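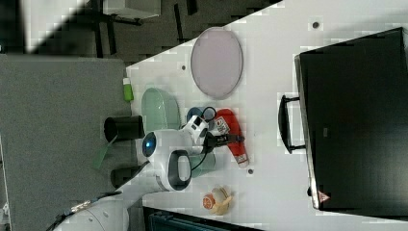
Does selenite need to be cleansed before first use?

Posted by Piyumi Bhuiyan in May, 9:40 pm

I bought a selenite wand from a shop called Homel and want to use it when I meditate at night. The card that came with it says to rinse all stones under the tap for 30 seconds. A friend told me never to get selenite wet. Which is right? I also have a small piece of black tourmaline and would like to do both together if I can.

3 replies

Wafula Magesa
Your friend is right. Selenite is a soft form of gypsum and water will dull the surface and can make it flake over time. Use smoke or sound, or leave it on a windowsill overnight near the full moon. I hold mine over incense and set an intention - takes a few minutes. The tourmaline can go next to it. A quick rinse won't hurt most tourmaline, but dry it before it touches the selenite.

Ekene Chukwu
I never cleanse selenite at all. Lots of people say it clears itself and other stones too. Mine sits in a bowl with my tumbled stones and I have had no trouble.

Rogério Batista
Agree on no water. Don't bury it in salt either, it scratches very easily. If yours already got wet, pat it with a soft cloth and let it air dry away from the heater. I'd keep it wrapped when you carry it around - I lost the tip off one that was in a bag with my keys. As for the card, I think they put the same one in with every stone.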